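Clear step shelf for snack table, worth it or not?
Forum: Small Shops and Break Rooms

makori_corner
Posts: 211
Hello all. I take care of the snack table for our office in Stitmont, and I want to ask for your opinion before I spend more money. Until October we had everything in one big bin and people were digging in it like in a suitcase. Now I use clear acrylic steps with three levels. My colleague Akinyi Muli says they look very nice but waste the table. I think she is a little bit right, but I don't want to go back to the bin for everything.

My order now is chocolate bars at the top, small boxes in the middle and little cups at the front. The bottles have their own rack. Big bags of snacks stay in a white bin, I did not find a better way for them. 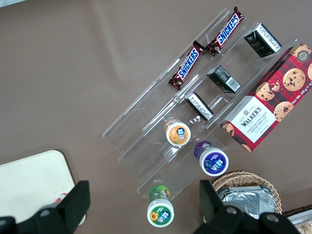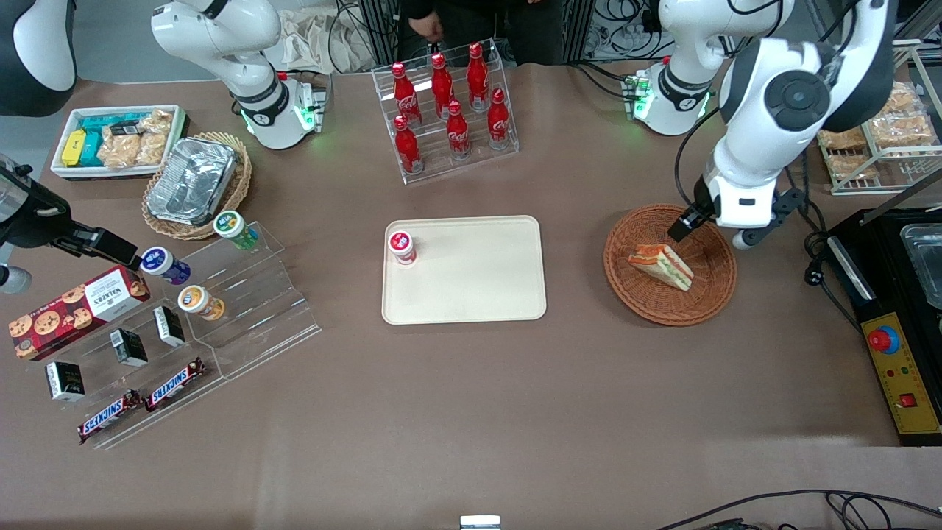 What I am not sure about is the chocolate. If the bars lie flat one behind the other, people take the near one and the far one stays there for a long time. Should I stand them up in a glass? Or put them at the front and move the cups up?

nafula_o
Stand them up, please. We tried flat bars at the school kiosk and the old ones always stayed at the back. I cut a tea box in half and put the bars inside with the name to the front. It costs nothing.

I would also turn your small boxes so they all show the same side. When one shows the front and the next one shows the barcode, a person must pick them up to know what it is, and then they put it back in another place.
Nafula Okoth

Sternanetti
I don't agree about the standing. A tall glass on the top step falls when somebody pulls a bar too fast. Mine fell twice. Flat is safer, you only have to rotate when you fill up. New ones to the back, old ones to the front, the same as with milk.

nafula_o
Who rotates in an office? In my experience people fill the empty place and go.

Sternanetti
I rotate :) But I accept that I am one person. Then use a low box, not a glass. It should be no higher than half of the bar.

tulora88
For me the bigger question is the clear plastic. I had the same kind and I sold it. Every fingerprint shows, and after one year of wiping with kitchen paper it was full of thin scratches. Use a soft cloth and only water with a little dish soap. Never glass cleaner, mine became cloudy at the corners. Now I have plain white shelves and I don't think about it anymore.

About the cups: leave them in front. From above you can read the lid, and on the top step nobody shorter than me would see it.

makori_corner
Thank you, this is very useful. I did not know about the glass cleaner, and I must confess I used it last week. The corners are still fine, I just checked.

I will try the low box for the bars. For the boxes Nafula is right, I will turn them. Does somebody have an idea for fresh sandwiches? I like a round basket because it looks friendly, but Akinyi wants a flat tray.

nafula_o
Basket, with a clean napkin under. Sandwiches on a tray slide when you carry it. Only don't put one on top of another, the bottom one becomes flat and then it is left for the last person.

tulora88
I vote for the tray, it washes in a minute. Woven things keep crumbs forever and you need a brush.

Sternanetti
Basket on the table, tray for carrying. And write the date on the wrapping with a pen, it doesn't matter which one you choose.

makori_corner
OK, I will show this thread to Akinyi and we will fight about it at lunch. The low box I make tonight from a cereal carton.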